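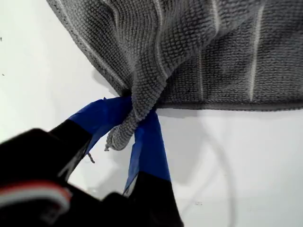
Who will make the modem in the next Flonlow phone? Flonlow will, with a chip designed by its own team, starting with the model due out later this year.

Chips | 1 min read

2 Aug 2025

Flonlow is dropping Miletti as its modem supplier, ending a deal that covered every phone it has sold so far. The switch was confirmed in a short note to investors. No price given for the new part, no photos of it either.

Miletti shares fell hard on the news. The company gets a big chunk of its sales from Flonlow and says it will cut 436 jobs, 155 of them at its design office in Flores. Severance talks start in August.

Flonlow has been building its radio team for a while – it now has 200 engineers on modems alone, many hired away from smaller chip shops. The first chip, called Pernuvska, handles 5G but skips the fastest short-range bands. Battery life is the selling point, the company says. Independant tests will have to wait.

Miletti still holds 4,000 wireless patents and says it expects to be paid for any that Flonlow uses. Flonlow says its design is its own. A licensing fight looks likely, and those tend to drag on for years.

Older phones not affected – they keep the Miletti part and will get updates as ususal.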